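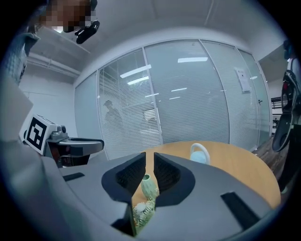 Pale green ceramic vase on a wooden tabletop.

HURANO OPENS REPAIR AND RECAPPING SERVICE FOR TABLE RADIOS

Ravden workshop to take mains and battery sets from November

Hurano, the supplier of parts for vintage radio and audio equipment, will begin accepting complete table radios for repair in November. The work will be carried out at the company's workshop in Ravden, where until now staff have only tested and packed components for sale by post.

The service covers valve and transistor table radios made for home use. Car radios, radiograms and communications receivers are not included at this stage.

Each set will be inspected before it is connected to the mains. The workshop will check the mains lead, the transformer, the dropper resistor where fitted and the condition of the paper and electrolytic capacitors. Owners will then receive a written quotation. No work will start until the quotation has been accepted, and a set can be returned unrepaired for the cost of carriage and the inspection fee.

Owners can choose between two levels of work. The basic repair replaces failed or unsafe parts and returns the radio to working order. The full service also includes replacement of all paper capacitors, cleaning of switches and controls, realignment of the tuned circuits and a new dial cord if the old one is frayed. Original capacitor cans can be left in place on the chassis with modern parts fitted underneath, for owners who want the set to look as it did when new.

Hurano has also bought the stock and paperwork of Boateng, a former radio wholesaler. The purchase includes 573 boxed valves and 487 service sheets, many of them for smaller makers whose circuits are hard to find. The valves are being tested for emission and will be used in the workshop first. Any surplus will be offered for sale with the test readings written on the carton. Copies of the service sheets will be available by post at £4 each.
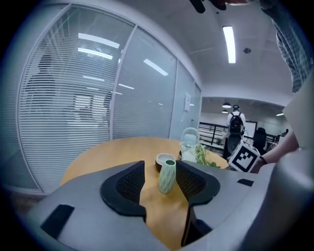

The first product to come out of the new workshop is the Stiltero, an extension loudspeaker for use with older table radios that have a low-impedance speaker socket. It has a single full-range drive unit in a closed cabinet and weighs 1580 grams. Many customers asked for a speaker that could be used away from the radio and would not need a shelf to itself. On a round table with a light wood top, it can be placed beside a narrow green vase and a small white bowl without looking like a piece of test gear. The cloth covering is plain and the connecting lead leaves from the rear, near the base. The speaker must not be connected to a set with a live chassis unless the output has been isolated, and the instruction leaflet explains how to check this.

"We have sold parts to people who do their own repairs for a long time, and a large share of our calls are from people who don't," said a spokesperson for Hurano. "They have a radio that belonged to a parent or came from a house clearance, and they want it to work safely. We have had to send them elsewhere. Now we can take the job on."

Cabinet work is not part of the service. The workshop will clean a cabinet and refit loose speaker cloth, but it will not strip or repolish veneer, and cracked Bakelite will be returned as received. Missing knobs can be supplied from stock where a match exists.

Radios may be brought to the Ravden counter by appointment or sent by carrier. Sets sent by carrier should have the valves left in their sockets, held with soft packing, and the carton should be double walled. Batteries must be removed. The company asks owners not to switch on a radio that has been stored for years in order to see whether it works, as this can damage the transformer.

Repairs carry a guarantee covering parts fitted by the workshop and the labour involved. Valves supplied from the Boateng stock are covered by the same guarantee. Parts sales by post continue as before.

Notes for editors

Hurano supplies valves, capacitors, resistors, dial glass and drive cord for domestic radio and audio equipment. A list of the makes and models covered by the repair service is available on request from the Ravden office, along with product details for the Stiltero loudspeaker.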